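Subject: Re: [teltcombe-parts] Gray metal bins, who still wants one
From: Samina Arain
To: teltcombe-parts list

Danish Zaidi wrote:
> Are the big sheet-metal bins the same ones we had at Flasthorpe?
> Ours scratched the bench tops badly. Also, what do they cost now,
> and does Lashari still deliver?

Danish, same bins. Lashari will deliver if we order 12 or more, otherwise we pick them up ourselves. Price is up to 416 for the dozen. Here is one on the light wood bench top.

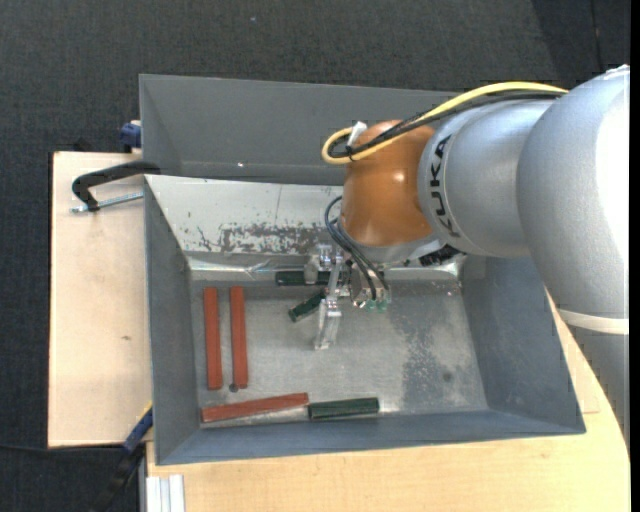 Page last changed: September, by Yesenia Cabrera

On the scratching, the fix at Flasthorpe was felt strips under the bottom edges. Si-woo has nearly 200 feet of it left over and says anyone can have some. Cut the strips a little short so they don't stick out at the corners.

Please don't set the bins on the floor. They get kicked, and the rims bend.

Jawad asked about lids. Lashari doesn't make one for this size. Junditz does, but their minimum order is 2000, so I'm leaving lids out.

So far I have Yesenia down for four and Jawad for three. If you want any, reply to the list with a number before noon tomorrow and I'll send the order in after lunch.

Samina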